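Paying for the Untidy Hour

By Volkan Yazıcı
18 October 2024

My brother-in-law runs a small guesthouse in Seltitz, and in April he asked me if he should pay for the Talport home service. He had read the offer on their website and understood half of it. I had been reading such offers for a magazine for several years, so he thought I would understand the other half. I understood perhaps two thirds, and I have been thinking about the rest since then.

The offer is like this. Talport sells a hand-held gripper kit, which a person takes through the rooms and uses for the ordinary work: picking up clothes, moving things from one place to another, clearing a bed. The recordings go to the company, and the company prepares from them a set of skills for the robot arm, which is rented separately. The kit with 30 days of use costs 607 euros. The preparation of the skills costs 1,478 euros for each home. The arm has its own monthly price, and I will not discuss it, because it changed two times while I was writing this.

My opinion is that the first part of this offer is good and the second part is sold in the wrong way.

I begin with the good part. For a long time the companies in this field wanted us to believe that a robot can learn a house from a laboratory. They built a model bedroom with one bed, one lamp and one folded towel, and the arm folded the towel very nicely. Then the arm came to a real bedroom and it did not know what to do with a blanket that had a hill in the middle. A person who has cleaned rooms for money, as I did for two summers when I was a student, could have told them this without any research. The bed is never flat. The guest leaves a tool on the pillow, or half a sandwich, or a sock belonging to a third person.

Talport accepts this. Their instruction booklet says on its first page that the customer should not tidy before recording. I like this sentence very much. It is the only sentence in the booklet that I would frame and put on the wall. Flestel, which offers a similar service at a lower price, asks the customer to remove "irregular objects" from the surface first. But the irregular objects are the work! If I have already removed them, I don't need the robot.

Now the part I don't like. The price is for a home, as if a home was one thing. A guesthouse has nine bedrooms, and my brother-in-law was told that nine bedrooms in one building are one home, which sounds generous. In the small text we found that one home includes 142 recorded tasks, and each further task is paid. With nine bedrooms you come to the end of them quickly, even if you do only the simple things. A family in a flat will perhaps never use all of them and pays the same. I asked the sales office why they don't sell by the task from the beginning. A polite lady answered that customers "prefer one number." I believe her. I also prefer one number, when it is the true one.

There is a second problem, and it is about the labor. The booklet speaks about recording as something light, which you do "while you live your life." I tried it for an afternoon in one of the upstairs rooms and I cannot agree. You do each movement more slowly than usual, and often you do it again. The hand becomes tired in a place where it was never tired before, below the thumb. It is real work, and the customer gives it for free and then pays to receive the result. Dursun, the small firm which repairs the heating in the same guesthouse, does not ask my brother-in-law to first carry the pipes.

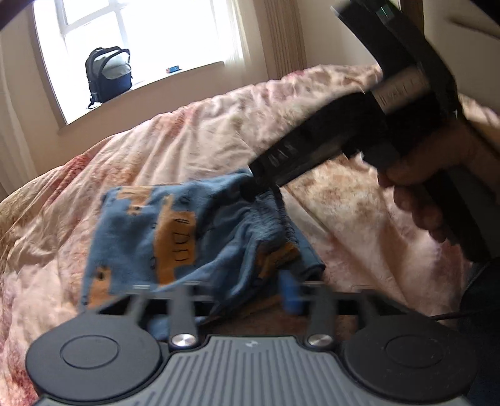 Upstairs at the guesthouse: the gripper, a claw hammer and a piece of blue clothing on the duvet.

Some readers will answer that this labor makes the product better, and that a stranger sent by the company would not know how the things in this house are kept. I accept the argument. A housekeeper who has worked in the building for years has knowledge that should be recorded, and she is the right person to hold the gripper. Then pay her. Talport could take the cost of her hours from the 1,478 euros, and it would still be a business. In the present contract she is not mentioned at all. There is "the account holder" and there is "the user," and the recordings of both may be used for the homes of other customers, unless somebody finds the box on page eleven and makes a cross in it.

I told my brother-in-law to buy the kit for the 30 days and to wait with the preparation. He should ask for a price by the task, in writing, and he should make the cross on page eleven. He did the second thing immediately. For the first he is still waiting for an answer from the office, and in the meantime the rooms are cleaned in the old way, by two women who start at half past nine.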